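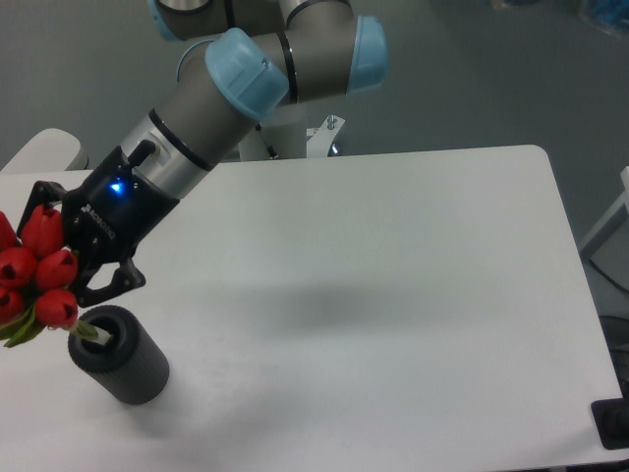 Nettoyage des berges de la Pernska : ma liste de contrôle sécurité, avec commentaires
27 avr. 2022

Je reprends la liste de mars, corrigée après notre repérage entre le pont de Boros et l'ancienne gravière. Imprimez-la, gribouillez dessus, et rapportez-la-moi le soir (même trempée, je déchiffre !).

AVANT L'ARRIVÉE DES GROUPES

Niveau de la rivière : OK
Relevé à l'échelle de Boros : 90 cm. Au-dessus de 1,20 m on annule, et je ne discute pas, même si le soleil brille.

Accès secours : OK
Le chemin de Drernosstead est dégagé sur toute sa longueur. La barrière reste ouverte de 8 h à 17 h.

Stationnement : à revoir
L'an dernier on s'était garés n'importe comment le long du fossé, et une ambulance n'aurait jamais pu passer. Cette fois tout le monde va au pré, à 300 m du départ — oui, il faut marcher un peu.

Réseau téléphonique : moyen
Rien du tout sous les saules. Un sifflet par équipe, trois coups longs en cas de problème.

MATÉRIEL

Gants anti-coupure : OK
J'ai compté 168 paires, dont pas mal de petites tailles. Les gants de jardin en tissu restent à la maison, merci.

Pinces et sacs : OK
Les sacs Dirketti sont solides mais on ne les remplit qu'à moitié, sinon bonjour le dos.

Bac à seringues : manque
Il m'en faut deux, un par rive. Je n'en ai qu'un pour l'instant, je relance la mairie demain.

Trousses de secours : OK sauf une
Sérum physiologique périmé dans la trousse verte. À remplacer.

SUR LE TERRAIN

Bord de l'eau : adultes seulement, gilet fermé, jamais seul.

Talus de la gravière : interdit
Ça s'effrite beaucoup plus qu'en mars. J'ai posé de la rubalise, ne la déplacez pas pour « juste une bouteille ».

Nids : zone balisée en aval du pont, on contourne largement et on tient les chiens.

Fûts et bidons fermés : on n'ouvre pas, on ne roule pas, on m'appelle.

APRÈS

Pesée à la benne, puis lavage des mains avant le goûter. On avait sorti environ 1000 kilos la dernière fois, j'espère franchement moins !

Retour des gilets et des sifflets au coffre de ma voiture. Pointage des équipes une par une avant de refermer la barrière.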